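Does the Case Come First? Display Housings for a Student Sensor Kit
Project report, group 4: Trí Phan, Océane Ouellet, Keegan Campbell

Our course partner, Hokach, asked for a cheap white case that would hold a small display module and let you get the module out again for repairs. The brief called this "tool-free access." We had doubts about that phrase in January and we still have them.

What we tried

We drew 18 versions of the holder and printed 9. Most of the rejected ones had clips. Clips look great on a screen and then snap, usually on the second or third try. Océane argued for a plain rectangular block with a slot, and she was right, though it took the rest of us too long to admit it.

The slot width was the whole fight. Keegan wanted a tight fit with no play. I wanted enough room that a tired person could do it late in the afternoon. Our instructor, Mervin Lemieux, told us to stop arguing and run insertions.

Results

We did 50 insertions per holder on the last two versions. Version 8 jammed 10 times, nearly always with the module tilted. Version 9 jammed less, but the module rattled when we shook the case, and we don't think the numbers prove much. All the insertions were ours, and by then we had plenty of practice. A first-time user might do far worse. Kendra Fehr from the Vik group tried version 9 once and pushed on the display, exactly where we had written not to push.

The report template asks whether the design "meets user needs." We can't say. We never met a user.

What we would change

A wider lead-in at the mouth of the slot, for a start. A mark on the holder showing which way the display faces. We would also test on something cleaner than the white table in the lab, which is specked and stained and makes it hard to spot plastic shavings.

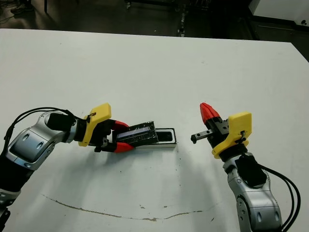 Keegan still thinks the tight slot could work with a little sanding. He has the version 8 files and is welcome to try.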